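# The Arm That Wouldn't Let Go

The fault at Vutden began, as expensive faults often do, with a log file that said everything was fine. The gripper had closed. The gripper had opened. The gripper had closed again, 2,107 times, and according to the software every one of those had been a success.

The blocks disagreed. They kept turning up with a dent in the side, always the same side, and always deeper in the afternoon.

Vutden is a small shop that teaches robot arms to handle soft things. A person holds a control handle, moves it, and the arm copies the motion. Later the arm is supposed to manage by itself, like a teenager with a learner's permit. The controller comes from Troltley, the fingers from Brurance, and each firm's manual advises calling the other in case of trouble.

The trouble was a dead spot in the release. Let go of a block and the fingers hung on for a moment longer than the handle did. On most days this looked like good manners. In May it started to look like a safety matter, when a finger stayed shut on the cuff of an operator's jacket and the arm, having been told to go up, went up. The jacket came out of it worse than the operator did. The emergency stop worked, and everyone was very polite about how far away it had been mounted.

So the shop went back to the dullest job it had: pale green blocks, a teal tray, one person at the handle, all morning.

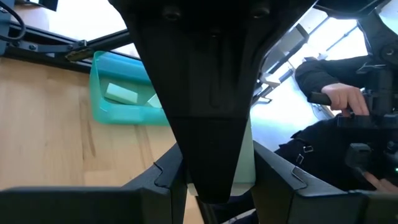 Wu, reading a draft of this piece, objected that "dull" was unfair, and that the test would have caught the fault in March if anyone had been allowed to keep running it. The schedule said 1,965 cycles. It was halted at 1,609 to make room for a demo, and the bad releases mostly come late, once the finger drive has warmed up.

The cause was a timeout. The controller waited for the fingers to report that they were open, got tired of waiting, and wrote down "open" anyway. A firmware update fixed the waiting. It did nothing for the 414 recordings already marked as clean, which are now being replayed one by one by people who had other plans for the summer.

The stop button has been moved to within reach of the handle. Troltley and Brurance have each issued a bulletin, and each bulletin recommends reading the other.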